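Evening Workshop Course: A Robot Arm on the Kitchen Table Budget
Session 5 handout: taking a processor out and putting it somewhere else

Bring this sheet on Saturday. Last term's version had coffee on it and two of the steps in the wrong order, so please throw that one away.

What we are trying to do

The arm opens the socket on an old desktop board, lifts the processor, and carries it across to the stand. Your hands can do this in less time than it takes to find your glasses. The arm will need most of the evening. If you built the Wolimeo kit in sessions 1 to 3 you already have everything, apart from patience.

Before you switch anything on

The case must be unplugged at the wall. Press the power button once afterwards to drain what is left. The cooler comes off by hand, and so does the old paste, or as much of it as you can face. Wear the wrist strap. The arm's own supply stays on the bench at the far end, where the Gillano emergency stop is also screwed down. Know where it is with your eyes shut.

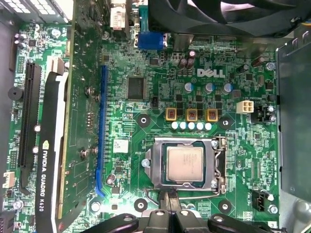
The socket is a fussier target than the ones we used in session 4. There is a metal frame round the processor, held shut by a lever, and the lever has to be dealt with before anything else will move. On the Dell board the lever runs along the right side of the frame, and there is a Quadro K620 standing over on the left, so plan your approach from the lever side and keep the fingers out of the graphics card's business. Write down your way in before you teach it. "Down a bit, then sort of left" has been submitted in previous years and was not marked generously.

Teaching the lever

Teach four points: above the lever, touching it, pressed and moved clear of its catch, and fully back. Run them at 50 per cent speed or less. The lever is a spring with opinions. If the finger slides off halfway, the lever will return to where it came from and so, quite often, will your confidence. Put a rubber sleeve on the fingertip if it keeps slipping. The Wyss sleeves fit, though you will have to trim them.

Once the lever is back, the plate lifts. Use the side of the finger and push from underneath. Do not grip the plate. It bends, and a bent plate is the sort of thing you find out about when you try to close it.
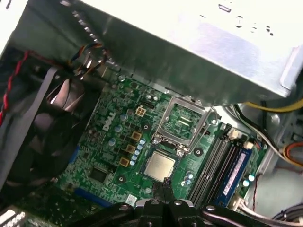 The pins in this kind of socket belong to the board, and they are about as sturdy as eyelashes. Nothing goes down into the socket area except to fetch the processor, and nothing goes down on a diagonal. Straight in, straight out. Set a floor in the software 2 mm above the socket and only lower it for the pick itself. Anyone who removes the floor "just to test something" will be straightening pins with a needle under the magnifier until we lock up.

Gripping force

Start low. The kit's force setting goes from 0 to 800, which means nothing in any unit known to science, but around 50 holds a processor by its edges without marking it. Grip by the edges only. If it tilts as it rises, you are off centre, and turning up the force will give you a firmly held tilted processor. Put it down, shift the pick point and go again.

A processor that has been put down crooked is fine to pick up from there. Turn the wrist to match it. You needn't start the whole run again, whatever the software tells you in red letters.

Carrying it across

Go up before you go sideways. The case has walls, a power supply and a good many cables, and the arm knows about none of them unless you have told it. The grey practice panel is mounted on the slatted stand, and it is upright, so the processor has to be turned on its way over. Do the turn in open air.

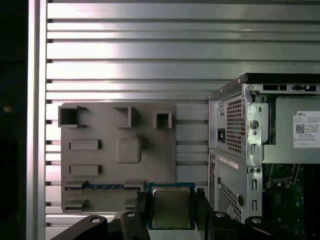
Fig. 3. Processor held on edge between the fingers, with the practice panel to the left and the Dell tower to the right.

Log sheet

For each try, write down: speed, force, which point you changed, and what went wrong. "Everything" is accepted once per person.

For next time

Read the Zascombe notes on wrist angles, pages 2 to 9. Skip the bit about quaternions unless you are having trouble sleeping. Those still waiting for a replacement servo can share a bench.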